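Venter Scheduler review: two months of planned posts

I run the social accounts for a small shop in Moddale that sells candles and soap, and until January I did all of it by hand from my phone. Venter is a scheduling tool for people in that position. You write your posts in one place, pick the times, and it sends them out to whichever accounts you have connected. I have been paying for it for 2 months.

Setting up was quick. Connecting our two accounts meant signing in to each and agreeing to a page of permissions. The calendar is the main screen and it is plain enough - a week across the top, times down the side, and you drag a post to where you want it. Drafts sit in a column on the left. I do most of the week's work on a Monday now and then leave it alone apart from answering comments.

The caption editor is good. It keeps a separate version for each account, so I can cut a long caption down for one without losing the original. Saved hashtag groups work as you would hope. The preview is less reliable. It shows the crop correctly for single photos but gets the order wrong on posts with several, and I have had to go in and fix those afterwards.

Video is the weak part. Clips are limited to 60 seconds on the cheaper plan, and uploads are slow. If one fails you get a small red dot beside the draft and no message, so it is easy to miss.

The statistics page tells you reach, saves and link taps for each post. Our best one so far reached 2997 people, a short clip of a soap bar being cut. It also suggests times to post. I followed those for a fortnight and saw no difference worth mentioning.

Before this I tried Purnau, which has better reports and a much nicer phone app, but it charges for each account and the price climbs quickly. I also looked at Nenemance. It is aimed at agencies and had far more in it than I needed.

Support answered me by email the next working day both times I wrote. The help pages still show the old menus. 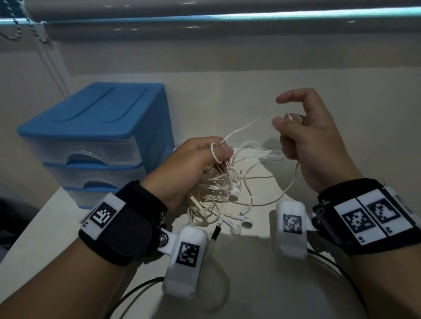 On price, the cheaper plan is fair if you mostly post photos. You can pay monthly and cancel from the account page, and unsent drafts can be downloaded first as a plain file. I would not pay for the larger plan until the video uploads are sorted out. For now I am staying on the small one and will look again when the shop's Christmas posts need planning.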